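Amudau Help Desk
Ticket: Gripper stops closing partway and drops to safe hold
Site: Brisamville
Opened: 20 September 2018
Status: Waiting on part

Hello all, and thank you for your patience with us on this one, I know we've been a nuisance since June! The gripper starts to close, gets partway, and then the Movar controller throws a grip fault and everything freezes in safe hold. It did so three times this morning on the toy fruit, and the pineapple seems to bring it on more than anything else. 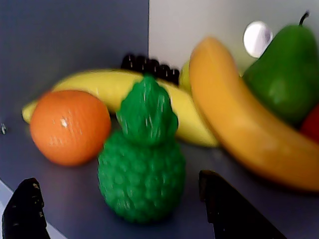

Does the fault clear if you just lower the grip force?
Lowering it delays the fault by a few cycles, but it comes back, so please leave the force at 4 for now and power down before putting your hands anywhere near the fingers.

I went through the cables next, all of them, with a cup of tea beside me. I reseated the connectors at both ends and restarted the controller. Five good closes, then the same fault again.

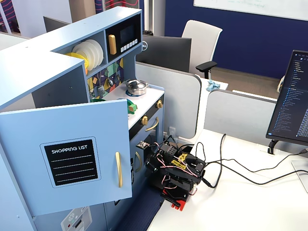 Verna Haddad
Robot Cell Technician

Kamarul Harahap kindly sat with me while I ran the open and close test with nothing in the grip, and we still got the fault on close number seven (he wrote down the motor readings, bless him, and they're attached). So I'm fairly sure we can stop blaming the fruit. My money is on the finger drive, and I've asked Ruiz-Ortega for a replacement. Please keep the arm tagged out until it's fitted.
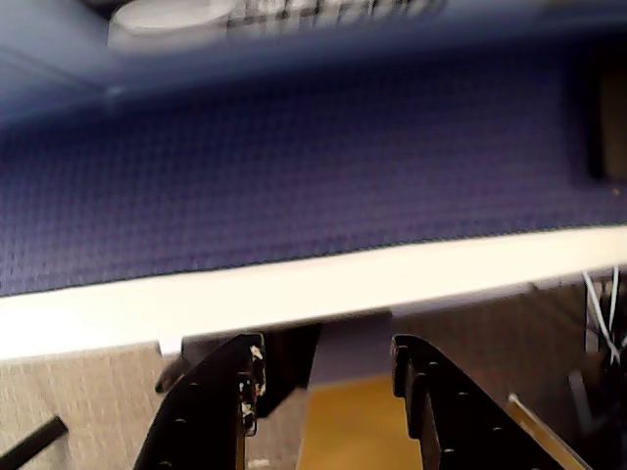 Gripper open, nothing held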